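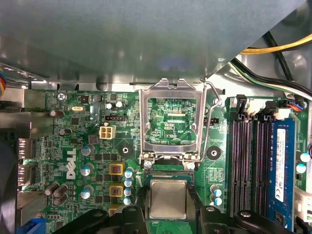 Mevora Desktop Service Kit, 18 pieces

I bought this kit to put a faster processor in an older Dell desktop. It has been open on the bench a lot since March, mostly for that machine and two others from the same office clear-out in Wirnberg. The kit was in stock at Drummond, a repair supply shop on the edge of town, and I paid the shelf price.

What you get is a zip case with a driver handle, ten bits, two plastic pry tools, tweezers, a wrist strap, a small magnetic dish, a tube of thermal paste and a pack of lint-free wipes. That makes 18 if you go by the label, which lists the wipes as one piece. There is no cleaning fluid. You will need your own isopropyl alcohol, and I think a kit sold for this kind of work should include at least a small bottle.

The driver

The handle is plain black plastic with a free-spinning cap. It is short. On most of the case screws this doesn't matter, but on this Dell the drive-bay panel sits over the top part of the motherboard, and anything near that edge is awkward to get at. The board screw by the KYBD_MOUSE lettering is up in the top left corner, and with the standard bit I couldn't keep the driver straight on it. The kit has one extension shaft and that solved it. The extension has a little wobble where it meets the handle, more than I would like, though it has not slipped off a screw yet.

The Phillips bits are good. They fit the heads fully and show no rounding at the tips. The smallest flat bit bent slightly the first week. I had been using it to lift a stuck clip, so I don't hold that against the kit.

The pry tools and tweezers

One pry tool is thick and one is thin. The thick one is useful for front panels. The thin one flexes too much to move anything.

The tweezers are metal and the points meet properly. I keep them well away from an open socket. On this board the metal frame flips up toward the drive panel, with the load lever along the right side, so your hand comes in from the bottom edge of the board and there is enough room that way. I set processors in by hand, holding the sides, lowered straight down. If the processor isn't sitting level, lift it off and start again. The lever takes some pressure on the way down but it should never need a tool.

The paste and wipes

The paste is gray, medium thick, and comes in a syringe with a cap that stays on. A pea-sized dot in the middle of the heat spreader was enough each time, and there is paste left for several more jobs. It is a bit slow to start flowing if the room is cold.

The wipes are the best thing in the case. They don't leave fibers, and one will clean an old heatsink base if you fold it twice. A refill box of 300 is sold separately and I have already bought one.

The wrist strap and dish

The strap works but the clip is weak and pops off thin case edges. I moved it to a thicker bracket and had no more trouble. The magnetic dish holds case screws well. Heatsink screws on these machines are long, and a taller dish would be better for those.

The instructions

There is a folded sheet with six drawings. It covers removing a side panel and a memory stick, and says only "refer to your manual" for the processor. A beginner should check which processors the board accepts before buying one, and should take a note of where each power plug goes before pulling it. The sheet mentions neither.

Time and cost

The first processor swap took me 90 minutes, including cleaning and putting the case back together. The second was a good deal shorter. I also looked at the larger Bondance set, which Drummond had at $239. It has a longer handle and a proper steel case - both nice to have - but it is made for people who do this every day, and it has no paste or wipes in it at all.

For a few desktops a year the Mevora kit is enough. I would like a stiffer thin pry tool and a better clip on the strap. Get the alcohol before you start.

Rating: 4 out of 5
Posted June 9, 2021

Related items
Mevora lint-free wipes, box of 300
Mevora thermal paste, twin pack
Bondance bench driver set
Bondance magnetic parts tray, deep
Drummond anti-static mat, folding
Cable ties and labels for desktop cases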